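Product Review: Bornar Sit-Stand Workbench, White Top

Prepared by the Worska Equipment Library for member organisations

The Bornar is a height-adjustable bench intended for shared workrooms, small studios and community learning spaces. Worska purchased two units through the Singhal catalogue and placed them in general service in January. This review sets out our findings on assembly, stability, surface wear and value, and is intended to assist member organisations considering a similar purchase.

Assembly

Each bench is delivered in a single carton, with the top packed separately from the legs and crossbar. The printed instructions are adequate, although the diagram for the crossbar shows the brackets in mirror image and led our staff to fit them the wrong way on the first unit. Members should allow an afternoon and should have a second person present when the bench is turned upright. All fasteners are metric. The hex key supplied is of poor quality, and we recommend using a workshop set instead.

Stability and adjustment

At seated height the bench is very steady. At full height there is perceptible movement from side to side when a user writes or rules a line, and this may be unsuitable for fine drafting. The crank handle turns smoothly and can be folded beneath the top when not in use. Adjustment from lowest to highest position is slow, and organisations whose users change height several times a day may prefer a powered model.

The maximum load stated in the manual is 76 kilograms, evenly distributed. We did not test to that limit. A bench loaded with boxed paper stock was raised and lowered without difficulty, though the crank became noticeably heavier.

Surface

The top is available in white only. It reflects overhead light evenly and makes small parts and offcuts easy to find, a quality our members remarked upon favourably. Glare can be a concern beside a north-facing window, and one unit was relocated for this reason.

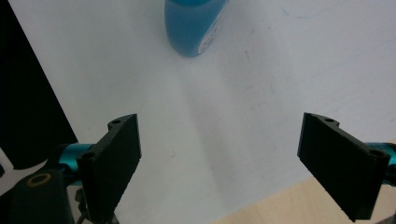
The Bornar's white work surface.

Cleaning is straightforward. Pencil, whiteboard marker and most water-based glues were removed with a damp cloth. Permanent marker left a grey shadow that persisted after methylated spirits had been applied. The surface should be protected with a cutting mat whenever blades are in use, as the manufacturer's warranty excludes scoring.

The front edge is lightly rounded and comfortable against the forearm. The rear edge is square, and has no channel for cables. Users who work with laptops or lamps will need to purchase clips separately.

Comparison

The closest alternative we have used is the Flovomano, priced at $1,467. It is powered, firmer at standing height and available in three colours, but it requires a nearby outlet and is considerably heavier to move between rooms. The Bornar, at $377, is the more practical choice where benches are shared and the budget is modest.

Recommendation

Worska recommends the Bornar for general craft, assembly and classroom use. It is not recommended for precision drawing at standing height. Members wishing to trial a unit before purchase may apply through the equipment desk — bookings are accepted for periods of up to one month, and delivery must be organised by the borrower.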